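Workshop notebook, packing and returns side
February, second shift, started writing 2:30 pm

Cell 2 back up after the firmware change. Both arms homed without complaint. Left arm was reading a few millimeters high at the wrist yesterday, so I re-ran the table calibration before loading anything. It now agrees with the right arm. Values are in the usual sheet, under Leveo.

Main subject today is void fill. When a return from Tradia gets opened, the item goes one way and the carton goes another, and what is left on the table is paper. Up to now the person at the bench swept it off with a forearm between boxes. It took them no time at all and we never wrote it down as a step. When we drew up the task list for the cell, paper wasn't on it. Nasrin Kazemi caught that in the first week, when the arms kept stopping on pieces left over from the box before.

So paper is a task now. Ran it as its own block this morning: 116 attempts, one ball of paper each, different spots on the table. Results are in the log by position. The misses cluster near the table edges, where the fingers come in at a poor angle, and with balls that are wound loosely, where the gripper closes on one fold and the rest stays down. Closing slower helped with the second kind. Did not try a wider opening yet.

Talked with Hugo Carretero at the change of shift. He has worked returns longer than the rest of us and his points are worth keeping here:

He used to open, check, sort, and clear, all in one go, and could tell from the feel of a box if something was off. Now he mostly checks what the cell has set aside. Fewer boxes pass through his hands, and the ones that do are the odd ones. He says the day is easier on his shoulders and harder on his head.

He does not like waiting on the cell. When it stops, he has to walk over, read the message, clear the table, and restart, and by then he has lost his place in his own work. He asked for the stop messages to say what is wrong in plain words. Code 1764 means nothing to him (it is "object not grasped after retry"). Fair request. I will write the text, Nasrin can load it.

He also asked who is responsible for a wrong sort if the cell made it and he passed it. 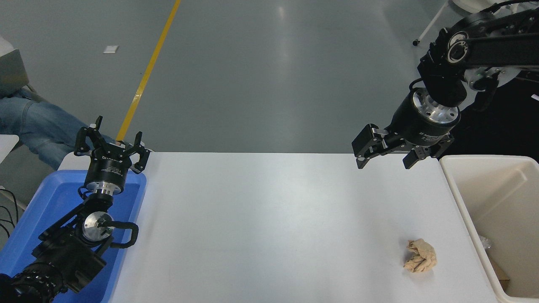 I didn't have a good answer for him and said so. My own view is that the cell should log its own sorts separately, and that a person passing 100 items in a row should not be treated as if they had opened each one. Needs to go to the Mousavi people before the next review, with Hugo in the room -- not just a note from me.

Training: two of the bench staff want to learn restarts and gripper changes. I can give each of them 30 minutes at the start of shift. Pay grade for that is not settled. Asked again, no reply.

Still open:
Wider finger opening on loose paper, same positions as this morning.
Plain text for the stop messages, starting with 1764.
Claltel quote for the replacement finger pads, chase it.
Table edge misses: try coming in from the other arm before changing the approach angle.

Leaving the cell in manual for the evening crew. Nasrin has the settings.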